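Budgeting the Bench, Not Just the Arms

Most capital requests for a two-arm workstation reach the finance office with a price for the arms and a line marked "installation." The arms are quoted to the dollar. Everything else is an allowance, and the allowance is usually last year's allowance copied forward. I have signed off on several of these and would now send most of them back.

The quote for an arm covers the arm, its controller, a power supply and one gripper. It does not cover the table, the table covering, the wall behind it, spare fingertips, cable management, or the bowls and containers the machine will spend its days reaching toward. None of these is expensive. Together they decide how many usable hours the station delivers, and that figure ought to be driving the purchase.

When we specified our current station we compared Brinmont and Ternemano on reach, payload and lead time. The comparison ran to 4 pages. The surroundings got one sentence. Fingertip replacement was left to the operating budget, where it had no owner, and the first order for spares went out in December against a travel code. The order came to $137. Finding the right code took longer than choosing the part.

I would ask for three changes in the next round.

First, price the station as an assembly. A request should name the work surface, its covering and the background panel, with a replacement interval for each. Light, plain surfaces are easy on cameras and show every mark. Dark coverings hide marks but crease, and a crease under a gripper held close to the table matters when the task involves small items. Either choice is defensible if somebody has written it down.

Second, budget fingertips as a consumable – like printer toner, ordered before they are needed.

Third, keep the props on the asset list. A bowl costs a few dollars. A bowl of a slightly different diameter, bought in a hurry, can cost a week of rework.

Grippers at the bench, and the pale surface behind it:
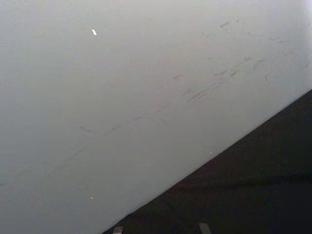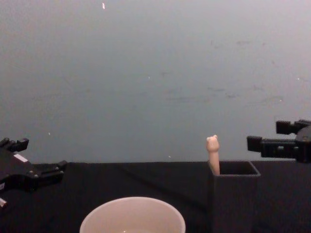 Ilango Kaimal disagrees with most of this. Surroundings, in his view, are too cheap to deserve a planning process, and a department that writes replacement intervals for wall panels will soon be writing them for chairs. He would raise the contingency line, give the bench operator a purchasing card and spend the saved meetings on a second controller. He also points out that the Björklund stands we bought after a long review are no better than the ones we had.

The purchasing card is a good idea and I have added it to the draft. On the contingency line I still differ. Contingency money is the first to be cut, and once cut it leaves no record of what it was meant to buy. Our surroundings spending for the last cycle was $2,521, spread over so many codes that I had to rebuild it from receipts. As a share of the station it is small. As a surprise in the final quarter it was large enough to delay a calibration visit.

The Morholm room is next in line for equipment, with two arms and one bench. The request form still has a single box for installation. I have asked for it to be split before quotes go out, with separate entries for surfaces, consumables and props, and a named budget owner for each.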